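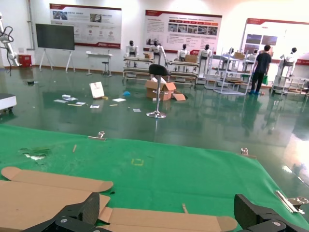
A cardboard box blank lies flat on a green work mat.

Nurnarness wants to be a weekend destination. It has a slogan, a map and a visitor pass to prove it, and starting in July it will have a shuttle as well. What it doesn't have yet is a clear answer on where all the weekend visitors are supposed to sleep.

The town's tourism office unveiled the plan Wednesday evening in the library meeting room, under the title "Nurnarness: Stay a While." The centerpiece is a pass that covers 13 stops around town and along the river, from the old ferry landing to the covered market, with a discount or a small extra at each one. Visitors will buy it through Stuva, a booking company that already handles parking reservations in Didley, the bigger and much better known town down the road.

Elba Navarrete, who runs the tourism office, told the room that Nurnarness has been "a place people drive through with the windows up" for too long. She wants them to stop, eat dinner, stay the night and eat breakfast. Day-trippers on their way to Didley's beach already come through on Main Street all summer, she said, and the pass is meant to catch a share of them.

It's a reasonable thing to want. Whether a pass does it is another matter.

The town has 3410 residents, one inn, a motel by the highway exit and a scattering of rental rooms over garages and shops. The inn was full on most summer Saturdays last year, according to its manager, Concetta Mazza, and she did not sound like a woman waiting for a marketing campaign.

"I turn people away in July as it is," Mazza said after the meeting. "If they want to send me somebody on a Tuesday in March, I'll take them. I asked what the plan does for March and I'm still waiting to hear."

The brochure handed out at the door doesn't say much about March. It says the town offers "year-round riverfront adventure," and it counts the riverfront path as three of the stops on the pass, one for each bench overlook. The path floods most springs. Parts of it were closed for so long this year that the detour signs have been moved into a permanent position, bolted to the railing near the footbridge. Navarrete said the stops would be "flexible" when the water is up. She did not say what a pass holder would be flexed to.

Other stops are on firmer ground. The covered market is open every weekend, has a real crowd and sells good bread. The old ferry landing has a fine view across to the bluffs and a decent place to sit. The history room on the second floor of the former post office is small but well kept, with a wall of ferry timetables that could hold a patient person for an hour. It closes at 3 p.m., though, and it's closed all day Sunday, the day a weekend visitor might be expected to have some time.

Then there is the food, probably the best argument the town has. Lưu, the noodle restaurant on the corner across from the market, draws people from Didley and beyond without any help from a brochure. Its owner, Hòa Lại, has agreed to be on the pass for the first season. The offer is a free iced coffee with a meal. Lại said he would look at the numbers in the fall and decide then.

"On Saturday night I have a line out the door," he said. "I don't need a longer line. I need people at four o'clock." He asked for the coffee offer to be limited to the afternoon. The brochure had already been printed without the limit, so a sticker will be added.

The pass is also supposed to send people to the shops on the side streets, where business is slower. Several owners at the meeting seemed ready to try it. One asked who pays for the discounts, and the answer was that the shops do, at least for now. The tourism office pays for the map, the signs and the website. Stuva keeps a fee on each pass sold. Navarrete declined to give the size of the fee, saying the contract was still being finalized, and when she was asked how a contract that isn't final could already have its logo on the back of the brochure, she said the terms were "agreed in principle."

Stuva sent a regional manager, Đức Vũ, who gave a short slide presentation. He said the company projects 3000 passes in the first season. That figure got a murmur, and it deserves one. It would come close to one pass for every person living in Nurnarness, sold in a town with a single inn, by a company whose local experience so far is in parking spaces. Vũ said the projection was based on "traffic and intent data." Asked what intent data was, he said it included searches by people planning trips in the area. Most of those people, presumably, are searching for Didley.

He did not have a figure for how many of the 3000 would stay overnight. That would seem to be the figure that matters, given the slogan. A driver who buys a pass, drinks a free iced coffee and is on the beach in Didley by five has not stayed a while.

The shuttle may turn out to be more useful than anything else in the package. It will link the market, the ferry landing and the lot behind the school, where parking is free on weekends and usually easy to find. It will run with 2 vans. Residents can ride whether or not they hold a pass, a detail that came out only when somebody in the back row asked. The route skips the motel, and the motel is the one place to stay that's too far out to walk from. Navarrete said an extra stop there was "under review."

Ekua Kwofie, who leads walking tours of the riverfront and has done so for years on a tips-only basis, was the most direct speaker of the evening. She said she had not been asked about the pass before her tour appeared on it as a stop. She found out from the map.

"I'm not against it," Kwofie said. "I like visitors, I talk to them all day. But I take a small group because the path is narrow and I don't shout. If forty people show up with a pass, what do I do with them?" Navarrete apologized and said the two of them would sit down before the launch. The map will not be changed in time either way.

People in Nurnarness have heard some of this before. An earlier campaign gave the town the banners that still hang, pale and a little frayed, from the light poles near the bank. They say "Discover the River." No one in the tourism office on Wednesday could say how many visitors those banners had brought, or whether anybody had tried to find out. There was a phone app, too, with an audio guide. It no longer opens on newer phones, and the signs telling people to download it are still up.

To the office's credit, it says it will measure things this time. Stuva will report how many passes are sold and which stops are used, and Navarrete promised to make those numbers public once the season is over. She would not commit to a target that would count as success, or to one that would count as failure. She said she wanted to "learn from the first year" before setting goals. It's an odd order to do things in, particularly with a sales projection already up on the screen.

For anyone thinking of coming, the practical side is simple enough. The pass goes on sale online ahead of the July launch and will be good for a full weekend. The price has not been announced. Many of the stops on it are free to visit anyway, including all three overlooks, the ferry landing and the market, so it makes sense to check which discounts are really wanted before paying for the set. Lunch at Lưu is easier to get than dinner. Rooms at the inn for summer Saturdays should be booked early, and Mazza takes reservations by phone. She has not signed up with Stuva.

The tourism office will hold another information session for shop owners before the launch. The brochures are already on the counter at the library – without the sticker, so far.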